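**Tote picking**, also called piece picking or each picking, is the retrieval of single items from open containers in a warehouse, stockroom or shop. It is distinguished from case picking, in which whole sealed cartons are moved, and from pallet picking. The container is usually called a tote, bin or basket depending on its size and on local usage.

## Containers

Containers used in tote picking are mostly injection-molded plastic. Solid walls keep out dust and hold small parts. Perforated walls reduce weight, let air through and allow partial inspection of the contents from the side. Clear containers are used where stock is checked often but handled little.

Wall angle affects both storage and access. Tapered walls allow empty containers to nest, which cuts the space needed for returns, but reduce the usable floor area. Straight walls give a larger floor and do not nest. Folding types were introduced to combine the two, at the cost of hinges that wear. A thickened upper rim stiffens the opening and serves as a handhold.

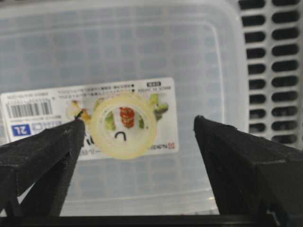 *A clear storage container and a perforated basket*

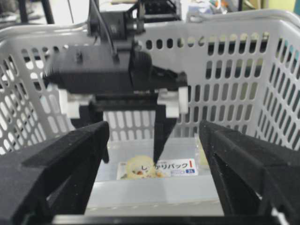
## Layout

Items are assigned to containers by one of two methods. In fixed slotting, each item has a permanent location. In random slotting, an item is put wherever space exists and the location is recorded. Random slotting uses space better but depends on accurate records. Mixed containers, holding more than one kind of item, slow the picker and raise the rate of wrong picks, especially where packages are similar in shape.

The Engelbrecht rule, named for the parts depot where it was first applied, limits a mixed container to 3 kinds of item. A study of the depot by Zanele Fourie and Bo-ram Sung covered 1,121 picks and found that most errors occurred in containers that broke the rule. Nuria Weldu later argued that fill height was the stronger factor, as items at the bottom of a deep container are hidden by those above.

## Picking methods

In discrete picking, one order is completed before the next is begun. In batch picking, several orders are collected on one trip and sorted afterward. The Orkolari stockroom used batches of 12 orders and later moved to 28, with a separate sorting table. Zone picking divides the floor among workers, and containers pass from one zone to the next.

## See also

- Cycle counting
- Kitting
- Order fulfillment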